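Ticket: Endex handheld units, demos being dropped at upload
Opened by: Jytte Bergmann
Opened: 02/08/2018
Priority: high (blocking the spatula set)
Status: open, workaround in place

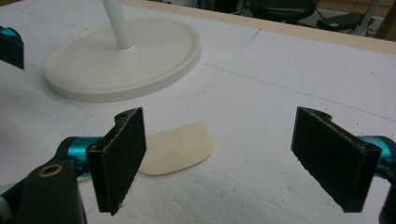

Still losing episodes. Ran 50 on the spatula task this morning, 10 never showed up in the Jirine queue. No error on the handheld, light goes green at stop like normal. The uploader says "complete" for the whole batch. Dahlgren station, unit 2.

Tried so far:
- restarted uploader, no change
- swapped the memory card, no change
- different cable, no change
- unit 1 on the same table, same task: all fine

So it's the unit or its settings, not the network.

Update, before lunch
Pulled the raw files off the card by hand. The missing ones ARE there, video plays to the end. What they have in common is they're short. Every one of them under 300 frames. Checked the filter config on unit 2 and min_length is set to 300, unit 1 has it at 30. Somebody fat-fingered a zero or it came over with the January config, can't tell, there's no change note.

Fast pickups are exactly the ones we want, so this is bad. The model has been seeing mostly slow tries from this unit, the ones where the operator closes on the head, misses and goes again. Might explain the hesitating Stellotska was complaning about. Not proven.

Update, after lunch
Set unit 2 to 30, rebooted, recorded a few quick grabs. All in the queue with the right length. Then power cycled and it went BACK to 300. So the setting doesnt stick. Looks like it re-reads the old file at boot.

Workaround until fixed: check min_length after every power on, before the first episode. Do not clear the card until the queue count matches your sheet. If you already cleared it, write the session down in this ticket so we know what to redo.

Need from support:
1. where the boot copy of the config lives and how to overwrite it
2. uploader should say "filtered", not "complete", when it skips something
3. can the skipped ones be re-sent from the card, or do I have to rename them first?

Raw files copied to the shared drive, folder unit2_short. Leaving unit 2 switched on overnight so it keeps the setting. Pls don't unplug it.

Jytte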